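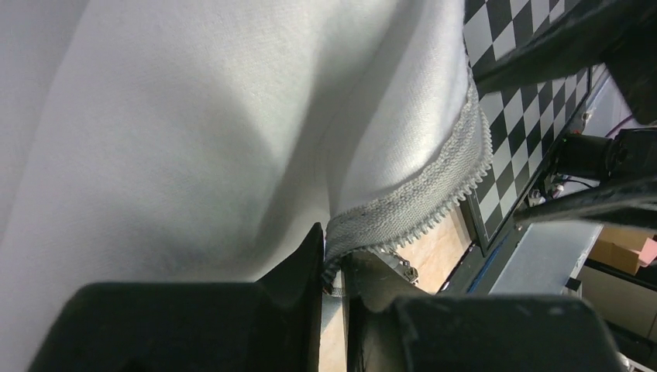
Laundry and Folding - Frequently Asked Questions
Skondness Residence Hall

How should sweatshirts be folded?
Lay the garment flat, smooth the body and bring both sleeves across the back. Fold the hem up toward the collar.
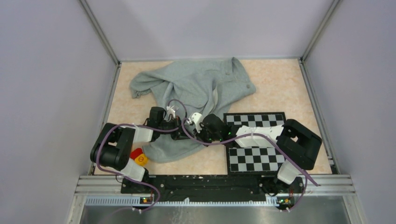

Ribbed hems should be left unstretched - pulling on them may distort the knit.

How long are unclaimed items kept?
Items are held for up to 30 days at the Mackay desk.

Where may folded items be left?
Residents may use the shelves in Room 15.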